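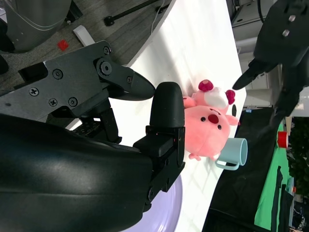
*Two plush toys on a white tabletop, one of them pink.*

I've had the new Grunivard EP on repeat since breakfast and I need to talk about it before I go to work and bore everyone there.

Quick background if you missed my December post: Grunivard is Keabetswe Molefe on vocals and Sipho Lekota on pretty much everything else. They started out passing beats back and forth over email, put out a tape called *Grellwood* in a run of 50 cassettes, and I missed every single one of them. (Still mad. If you have a spare, my inbox is open.) The new one is called *Iline*, it's five songs long, and it is so much bigger than the tape that I played the first track twice to make sure I had the right band.

That opener is "Oosthuizen," named after the street where Sipho grew up, and it starts with a bass line so low that my kitchen speaker just gave up. I switched to headphones and there it was, this huge rubbery thing rolling along under a hand drum pattern that keeps landing a hair late. Then Keabetswe comes in rapping almost under her breath. She spent most of *Grellwood* shouting, and I loved the shouting! But the quiet suits her. She gets a whole verse out about waiting for a bus and by the end I was worried about whether she'd make it home.

Track two is the single, and you've probably heard it by now. It had 800 plays when I first posted the link and it went past 2000 last night, so somebody besides me is hitting refresh. The hook is four words long and I've been singing it at the dog.

The middle of the EP is where I'd send anyone who already knows the tape. "Salt Line" has no drums at all for the first two minutes, only an organ and Keabetswe stacking harmonies with herself — I counted on my fingers and lost track — and when the kick finally drops in it's like somebody opened a door. I don't love "Paper Hours" as much. The second verse goes to a guest whose voice is buried in the mix, and the song fades out right when it's getting somewhere. Maybe it'll grow on me. The fourth track on *Grellwood* took me three months.

Then there's the closer, "Borrowed Coat," which they played at the only show of theirs I've been to. The room held 400 and it was nearly full, and people went dead silent for it. The recorded version is slower and has a real piano on it, a slightly out-of-tune one, and you can hear the pedal creak between lines. I hope they left that in on purpose. Sipho sings backup on the last chorus, which I didn't know he could do, and he sounds great!

They're saying vinyl is coming later this year. I've already cleared a spot on the shelf, and this time I'm setting an alarm.

Next post will be the mixtape swap results. If you owe me a track list, send it over by the weekend, please!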